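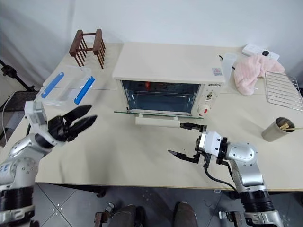
PELLHOLM, 11/2/18

Desmond Crenshaw has sold gaskets for most of his adult life and has never been asked about them at a party. "I bring it up myself," he says. "Then I get my coat."

His employer, Barkley, keeps 2,143 gasket sizes on its shelves. Customers, he says, want the next one. Last May a dairy plant ordered 1,000 full-face rubber rings for raised-face flanges, then called to complain that they leaked. "They'd tightened the bolts in a circle, like a man winding a clock. You go across, then across again. It's printed on the bag."

Does anyone read the bag?

"Desmond Park reads the bag. He wrote it."

Park, who runs the cutting room and is tired of being called the other Desmond, would rather talk about reuse. A flattened gasket, he says, has done its job and should be thrown out, however good it looks. He once pulled three of them out of a single joint, stacked. "Somebody's idea of extra safe," he says – and goes back to his press.

Crenshaw has a spiral-wound sample in his jacket pocket. He would like me to hold it. I hold it. It is heavier than I expected, and I tell him so, and he looks delighted.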